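Family association (missing persons)

A family association, in the field of missing persons, is a group formed by the relatives of people who disappeared in war, during political violence, in disasters or along migration routes. Such groups collect information, represent families before public authorities and look after the memory of the missing. Most begin informally and register as legal bodies later. 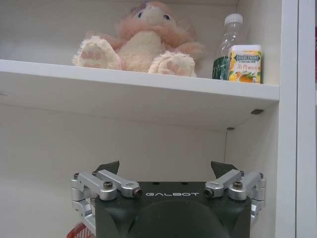
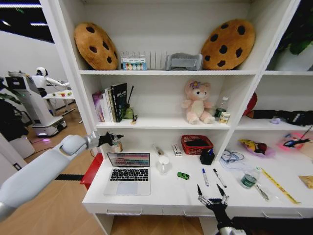
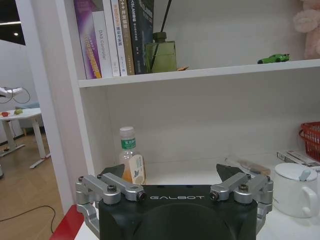
Family associations differ widely in size and in what they do. The smallest are a handful of households from one village, while the largest have more than 2000 registered members and paid staff. Much of their early work concerns personal belongings and the rooms the missing leave behind. Families are often asked to describe what a person wore, carried or kept at home, and ordinary things such as a row of upright books or a plush bunny on a white shelf may be kept in place for decades. Associations advise relatives on which items should be listed, which may carry usable traces, and which can stay where they are.

Background

Relatives usually meet while searching. They encounter one another at police stations, hospitals, prisons and exhumation sites, and exchange names and dates. The Gwynne Relatives' Circle, one of the smaller groups, was started by four families who had filed reports at the same district office. Its first list held 60 names, written in a school notebook that is still in the group's keeping.

Functions

The central task is the keeping of lists. An association's list may differ from the official one, as some families distrust the authorities or live abroad and never file a report. Comparing the two often brings up duplicate entries, spelling variants and cases recorded under the wrong place of disappearance.

Associations also prepare families for giving blood or saliva samples for DNA comparison. At Dekham, where around 1000 people were reported missing after the river fighting, the local association arranged transport for older relatives and kept a record of which branches of each family had given samples.

Other functions include legal help with certificates of absence, pension claims and inheritance, and accompanying relatives when remains are returned. Many groups hold a yearly day of remembrance. The Dekham association holds its gathering in April.

Relations with authorities

In some countries the law gives family associations a seat on the national body for missing persons. In others they are consulted only when a burial or a monument is planned. Disputes are common over access to military archives, the pace of exhumations and the reburial of unidentified remains.

Sakda Phetsri, a former chair of the Dekham association, argued that families should receive written notice before any site is opened. Prasert Noiphan, a lawyer who worked with several groups in Plaseo, held that notice alone was of little use without a right to attend. The Plaseo rules later adopted both points, with attendance limited to two persons per family.

Divisions

Associations often form along ethnic, religious or political lines, and several may exist in one town. Joint bodies have been set up in places, among them the Drovow Contact Group, in which member associations share lists but issue separate public statements.

See also

Certificate of absence
Forensic identification
Right to know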